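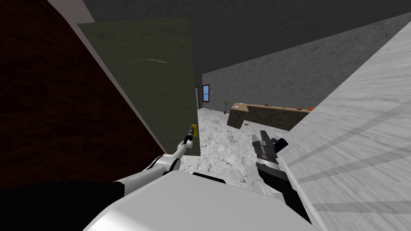

To: Drumanley Readers and Listeners list
Date: 6th May
Subject: Re: The person who taught you to listen

Hello everyone,

I've been meaning to answer this one for days, and every time I sat down to do it the kettle boiled or the phone rang, so forgive me if the conversation has moved along without me. I'm going to paste in the part I'm answering, for those of you who get the list as a digest and have to scroll for miles.

> I've just finished the memoir we picked for April, and the chapter
> that stayed with me was the one about the aunt who read the newspaper
> out loud at breakfast. She never asked the children what they thought
> of it. She just read, and then went off to work. I wondered whether
> anyone else had somebody like that, a person who shaped how you pay
> attention without ever sitting you down for a talk. Also, is it worth
> going on to the second volume? The library only has it in large
> print and it's 398 pages, which is a commitment at my speed.

Taking the easy question first: yes, do go on to the second volume. It sags a bit in the middle, when he's working his way up at the radio station and wants you to know the name of every producer he ever had lunch with, but once he goes back home to look after his father it's as good as anything in the first book. I read mine in large print too and was glad of it. The pages fly by and you feel very clever!

As for the other question, mine was a neighbor. When I was nine or ten we lived in Grestedau, in the end house, and the woman next door had worked for years at the telephone exchange. She must have been close to retiring by then, though of course to me she seemed as old as the hills. My mother worked late two evenings a week and I'd go over there after school and sit at her kitchen table with my homework, which I didn't do.

What she did was ask me a question and then wait. That was all there was to it. She'd say, "What was the best part of the bus ride?" and then she'd go on peeling potatoes, and she would not fill the silence for me. Most grown-ups ask a child something and then answer it themselves, or they ask a second question on top of the first (I do it with my own grandchildren, and I hear myself doing it, and I still do it). She could wait through an entire potato. And sooner or later I'd say something, and it was usually more interesting than what I'd have said if she had hurried me.

I never thanked her for it. We moved to Drumanley when I was 12, and there were Christmas cards for some years, and then there weren't. I doubt she'd have known what I was thanking her for, to tell you the truth. She probably thought she was just getting the supper on.

It came back to me last winter when I was doing the interviews for the Tamuno history project - those of you who helped will remember the state of my notes. I talked to a man of 80 who had worked at the Flonero cannery all his life, and I asked him what the place smelled like in the morning, and he looked at his hands for so long that I nearly jumped in with something about the weather. I thought of the potatoes and kept quiet. Then he talked for 60 minutes without stopping, and I ran out of tape. It typed up to a little over 3000 words, and I wouldn't cut any of them.

So that's mine. I'd love to hear from the quieter members of the list on this, if you feel like it, and short answers are as welcome as long ones (you'll have noticed I can't manage a short one myself).

One bit of housekeeping while I'm here. I have two copies of the next book to lend, one of them a little swollen from being read in the bath. Write to me off the list if you'd like either, and tell me if you need it dropped off.

Warm wishes to all,
Your list host in Drumanley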